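Dalunbridge Technical College
Robotics in Service Work, Unit 3 handout
Reading a product offer: the Celow tidying hand
Instructor: Halfdan Norðdahl

Bring this sheet to the September lab, along with the Celow brochure. The brochure is 40 pages long and contains the word "effortless" more often than it contains the word "torque." Read it anyway.

What is on offer

Celow sells a hand, a wrist camera and a software subscription. Doneo, the reseller, adds setup and training and calls the bundle the Home Tasks Kit. The arm is extra. You will find this on the last page, in gray.

The college has the kit on a trial, and our job is to write the review that decides whether it stays. We will look at one task only: putting cloth items into a divided wooden box on the floor. It is a dull task, and dull tasks are what the kit is sold for.

Why cloth

A block has a shape. A garment has whatever shape it was in when you stopped holding it. The planner has to choose a place to grip, guess how the rest will hang, and get the lowest part over the right compartment while the fabric blocks a good share of the view. The wrist camera sits close to the work -- good for seeing fingers, less good for seeing past a sweater.

The brochure says the system "understands textiles." For the review, please replace this with something that could be measured.

Terms you will need

Grasp: the hand has the item and the item stays in the hand while the arm moves.
Placement: the whole item ends up inside the chosen compartment. A sleeve over the divider is a miss, however stylish.
Assist: a person touched the item, the box or the robot. Nudging the box with your foot is an assist. I will be watching feet.
Occlusion: the item or the hand hides what the camera needs to see.

Lab procedure

Work in pairs. Each pair runs 30 trials and logs grasp, placement, assists and time. Stop the clock at 300 seconds and record a timeout. Do not rearrange a garment into a friendlier pile between trials; Doneo's demonstrator has already done that for us, on video, with music.

Save the wrist camera footage for every miss. Bach, the logging program, names files by trial number and will overwrite them without asking if you restart it.

For the write-up

Two pages. State what was promised, what you measured, and what you would tell a buyer who has one robot and a lot of laundry. Price the subscription over 3 years and include the arm.
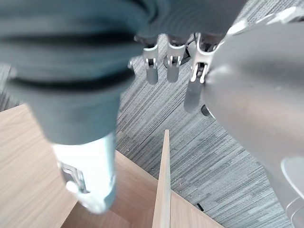

Fig. 1. Wrist camera view of the cloth task: ribbed, dark-banded fabric above the divided wooden box, with the thumb over the left compartment.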